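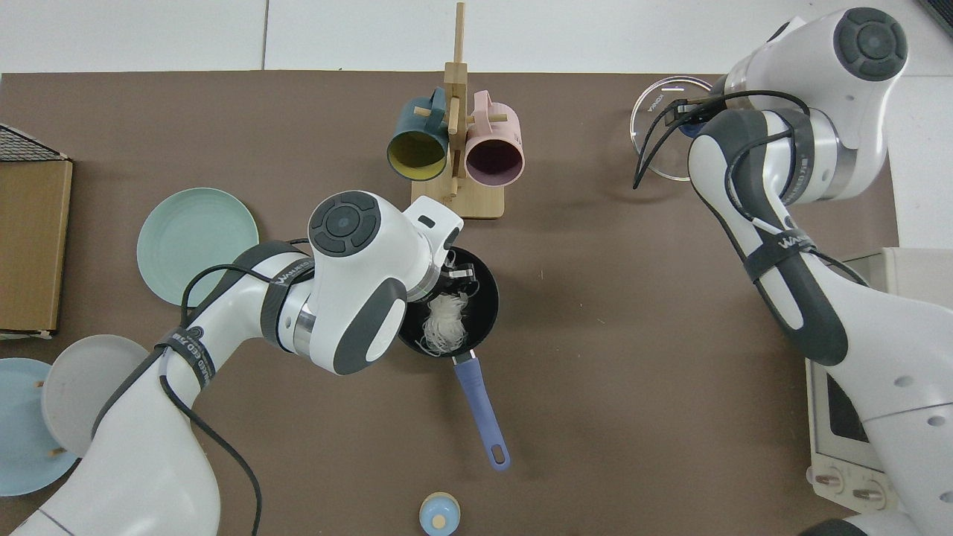 Organização de bancada pequena: onde colocar o suporte de canecas e o escorredor de pratos
Secção: Cozinha e arrumação

Plikano
Membro desde março

Exmos. Senhores,

Venho solicitar o parecer desta comunidade quanto à disposição de uma bancada de preparação de refeições ligeiras. A superfície está coberta por uma base castanha, sobre a qual se trabalha diariamente com uma frigideira antiaderente de cabo azul-lilás, utilizada sobretudo para massas finas brancas em pequenas porções. Logo atrás da frigideira encontra-se um suporte de canecas em madeira clara, com duas peças penduradas, uma azul-petróleo com interior amarelo e outra cor-de-rosa com interior ameixa.

O tampo mede 146 cm de comprimento por 62 cm de largura e não é possível substituí-lo. Pretende-se saber o seguinte: deve o suporte permanecer ao centro, junto ao bordo posterior, ou convém deslocá-lo para um dos lados? Acresce que as canecas ficam com a abertura voltada para a zona da frigideira e receia-se que recebam vapor e salpicos. A mesma bancada recebe ainda um pequeno escorredor de pratos e um forno de bancada.

Agradeço antecipadamente a atenção dispensada.

Starnomard
Colaborador da secção

Exmo. Senhor,

Em resposta ao pedido apresentado, recomenda-se que a bancada seja dividida por funções antes de se decidir a posição de cada objeto. A loiça limpa deve ficar num dos topos, o aparelho de aquecimento no topo oposto e a zona intermédia deve ser reservada ao trabalho com frigideira ou tacho. O suporte de canecas pertence, em rigor, ao grupo da loiça limpa. Colocado imediatamente atrás da frigideira, obriga a passar a mão por cima dos alimentos sempre que se retira uma caneca.

Quanto ao vapor, a preocupação é legítima. A abertura voltada para baixo protege do pó, mas o vapor sobe e pode condensar no interior. Se o suporte tiver de permanecer ao centro, sugere-se que seja encostado ao bordo posterior e que a frigideira seja trazida para a frente. Com 62 cm de largura, há margem suficiente para ambos.

No que respeita aos pratos, um escorredor de madeira com cavilhas curtas cumpre bem a sua função no canto dianteiro esquerdo. 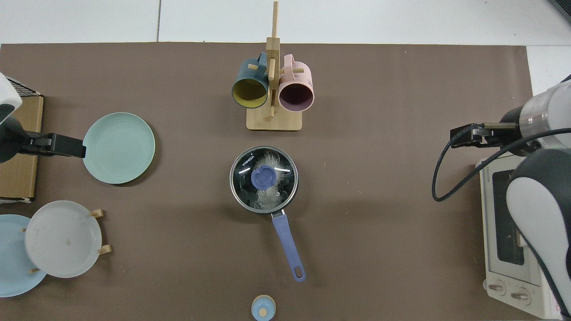

Os pratos de bordo canelado merecem um cuidado adicional, uma vez que a água tende a ficar retida nos sulcos. Devem ser colocados ao alto, ligeiramente inclinados e sem que as faces se toquem. O prato que se destina a ser servido de imediato, por exemplo o verde-menta, pode permanecer deitado sobre a base, desde que já esteja seco. Os frascos pequenos ficam melhor na parte da frente, onde são vistos e não são derrubados ao movimentar o tacho.

Relativamente ao forno de bancada, a colocação no lado direito é adequada a uma pessoa destra. Devem respeitar-se as distâncias indicadas no manual do aparelho e evitar-se o apoio de objetos sobre o mesmo. Não se aconselha guardar caixas de cartão nessa extremidade; no lado oposto, afastadas do calor, não levantam objeção, embora ocupem espaço que seria útil ao escorredor.

Muli

Concordo com o exposto. Na copa do nosso serviço mudámos o suporte das canecas para junto dos pratos e ficou assim. A madeira deve ser limpa com pano bem torcido, nunca deixada de molho. A nossa rachou na base.

Zokel
Membro

Permito-me discordar parcialmente. Tive o suporte de canecas no canto durante bastante tempo e acabei por o devolver ao centro, visto que no canto as asas embatiam nos pratos do escorredor. Se se optar pelo lado esquerdo, é necessário verificar se as cavilhas do suporte e as do escorredor não se cruzam. Deixei 9 cm entre os dois e não voltei a ter esse problema.

Em relação à base castanha, convém confirmar junto do fabricante a temperatura máxima admitida. A minha está indicada para 60 graus, pelo que utilizo sempre um descanso por baixo da frigideira e do tacho quando vêm do fogão.

Plikano

Agradeço as respostas recebidas. Na terça-feira será ensaiada a disposição com o suporte encostado ao bordo posterior, mantendo-se o escorredor à esquerda. Darei conhecimento do resultado neste mesmo tópico.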